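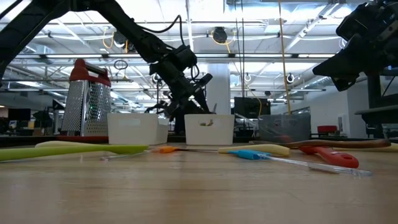 Box grater with the red handle, back left of the table.

Steltholm Savings closed my branch in June. I got a letter. Two paragraphs, one of them about an app.

I'm not against apps. I pay the gas bill on my phone like everyone else. But I had 1,311 dollars stuck between two accounts for most of a month and no one to show the paperwork to. Just a chat window. It kept asking if it had solved my problem. No. Still no.
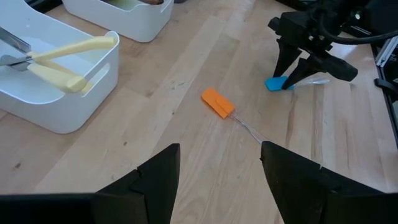

Orange spatula on the wood tabletop.

The bank says people stopped coming in. Sure. They cut the hours first - open at 10, shut at 2, one teller, line out the door. Then they counted heads and acted suprised.

And the fees stayed. 20 dollars a month if you dip under the minimum, same as when there was a building and a person and heat to pay for. Where's that money going now? 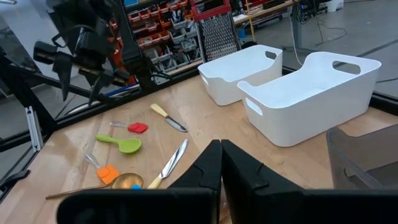
Knife, spatulas, brush, and a long gold-colored spoon.

I moved everything to the credit union over in Wonulero. Farther drive. Smaller, slower website, kind of ugly. They pick up the phone though, and the woman at the desk fixed my transfer before lunch.

If a bank wants to close a branch, fine, its their business. Drop the fee the same day. Put a real phone number in the letter. And give people longer than a month to empty a safe deposit box.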